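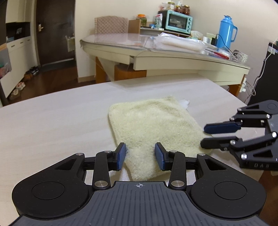
Recording a good towel-folding example takes less skill than you fear and more patience than you have. These are the notes we give to everyone who collects for the Fernton set, and they assume you have a pair of hand-held grippers, a table and a free afternoon. Towels are a sensible first task. A cream terry one on a light beige table, with the blue finger pads set on either side of its near end, is about as friendly as cloth gets, and it will still find ways to embarrass you.

Before you start

Charge both grippers. Wipe the finger pads with a damp cloth, then let them dry. Open and close each one 6 times while the software watches, so that it learns how wide your jaws go. Skip this and you will have a lovely afternoon of recordings in which the fingers never quite close.

Leave the rest of the room as it is. Kamlesh Rathore once tidied an entire kitchen for a session, and the Heo model he trained on it was helpless at the sight of a mug.

Recording

1. Put the towel down and hold both grippers still, clear of it, for a slow breath.

2. Start the recording, then move. Doing these in the other order is popular but not useful.

3. Bring the jaws in low and square to the edge. Close gently, lift, fold, let go. Work at the pace of somebody being paid by the hour.

4. If you drop a corner, pick it up and carry on. A recovery is worth keeping. Swearing is fine, as we don't store sound.

5. Back away from the towel before you stop the recording.

Do 30 folds, then rest your wrists. Turn the towel a little between goes – a robot that can only fold a towel lying perfectly straight will have a short career.

Checking

Watch every clip at double speed the same day. Bin any where your sleeve covers the cloth or where a gripper leaves the view for the whole fold. Tibor Tóth put off his checking until the end of August and had 1,373 clips waiting for him. He now checks daily.

Name the good ones with the task and your initials, then upload them to the Skolau folder. Failed folds go in the folder marked "failed", however nearly they worked.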